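Enora Gallery: Planner and Perception Work, May

Enora is the manipulation software we run at Jillska. It takes a depth image and a part model, works out where the part is, picks a grasp and plans the arm motion to get there. The pictures and notes on this page cover the work done in simulation before the code goes over to the cell in Lukow. Most of it was done by Zineb Salem and Hatem Tazi, with Deisy Muñoz on the tooling.

The part family for this round is bent sheet brackets. They are harder for the pose estimator than the machined blocks we started with. Large smooth faces give the matcher very little to hold on to, and a small error in the fold angle moves the grasp point a long way.

Pose estimation now runs in two passes. The first fits the main faces as planes and finds the fold between them. The second refines the result using edges, cutouts and ribs. The old version did everything in one pass and sometimes settled on a pose that was flipped end for end.

Grasp scoring was rewritten as well. Each run samples some 3,000 candidate grasps, throws out the ones in collision and ranks the rest by contact area and clearance. The top 8 go to the motion planner, which tries them in order. If all of them fail, the run is logged and the operator gets a message with the reason – no silent retries anymore.

Deisy's replay tool steps through any logged run and shows the planner state next to the simulated camera view. Run 407 is the one we use for regression checks, and it is kept in the Metwally folder with its config file.

Close-range view of a bracket in the simulator, with the gripper finger to the right of the fold. The raised ribs and the arched cutout on the lighter face are the kind of features the second pass works from. 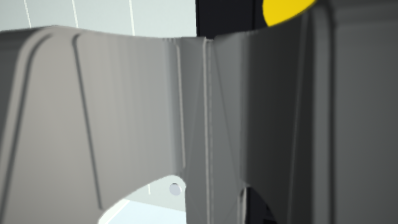 Yasmine Morsy: Are you using the full part mesh for collision checks at this range, or the simplified hull? We had trouble with hulls on folded parts. The hull fills in the inside of the bend and the planner rejects grasps that are fine.

The full mesh is used for the last stretch of the approach, and the hull for everything before it. The switch distance is set in the config file. Checking the full mesh the whole way was too slow for the cell – we may look at it again once the new distance code is merged.

Still open: the fold fit on very shallow bends, and a clearer error message when the part model and the depth image don't match.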